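## Water heater season is here, and we finally have the tankless units in!

After a long spring of back orders, the Driria tankless heaters have landed at our Grelport shop, and the crew is pretty excited (we've been talking about them since last fall). If your old tank is rumbling, leaving rust in the tub, or quitting halfway through the second shower, June is a great time to have it looked at. Our calendar is still fairly open, and most swaps take up to 3 hours.

We get asked all the time whether tankless makes sense for a small house. Often it does! You get back the floor space, and the wall unit can go in a closet or a garage as long as we can vent it properly. Homes with older gas lines sometimes need a bigger pipe run to the heater, so we measure that on the first visit and put it in the written quote.

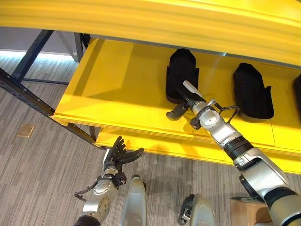 If you'd like to stick with a regular tank, that's fine too. We still carry the Ketero 50-gallon, and we'll haul off the old one at no charge. Ask us to check the shutoff valve and the expansion tank while we're there.

One more thing for folks on the east side: Gajewski Plumbing customers whose service plans moved over to us keep the same rates and the same yearly flush. We've now finished 202 of those flushes, and the sediment coming out of some of those tanks is really something. Call before 4 p.m. and we'll get you on the list.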